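Schools should stop asking for logos

By Iddrisu Lamptey

Every November the letters come home about next year's uniform, and every year the list of things that must carry the school badge gets longer. At Turnby it used to be the jumper. Now it is the jumper, the polo shirt, the PE top, the shorts and the book bag, all from a single supplier.

A plain polo shirt costs a few pounds in any supermarket. The same shirt with a small badge sewn on costs three or four times as much, and most children need at least three of them to get through the week. Families with two or three children at the school feel this hard, and they feel it again each time somebody grows.

Supporters say the badge gives children a sense of belonging. I have some sympathy with that. I wore one myself and did not mind it. But I don't remember feeling more a part of the school because my PE top matched my jumper. I remember my mother unpicking the badge from my brother's old shirt and stitching it on to mine, a bit crooked, and being told by a teacher that it would have to be done again.
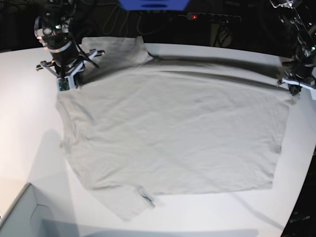
A plain light grey T-shirt with no badge.

There is also the question of what happens to the clothes afterwards. A plain shirt can be passed to a cousin at another school, worn at weekends or given to a charity shop. A badged one can go to one place only. When a group of us at Turnby ran a swap table one Thursday after school, we were left with 34 badged tops in sizes that no family wanted, and the shops in town would not take them.

The school has 494 pupils. If each family saved even the price of two shirts a year, it would add up to far more than the summer fair has ever raised. Some of that money would be spent on trips and shoes, and some would go on the gas bill.

I am not arguing against uniform. It makes mornings easier, and it stops children comparing trainers and hoodies at the gate. All of that works just as well with plain clothes in a set colour. Orero, the next school along the bus route, went over to plain tops two years ago and kept a badge on the jumper only. Its pupils look as smart as ours do.

The governors will look at the list again before Easter. They should keep the badge on one item – the jumper would be my choice – and let parents buy the rest wherever they like.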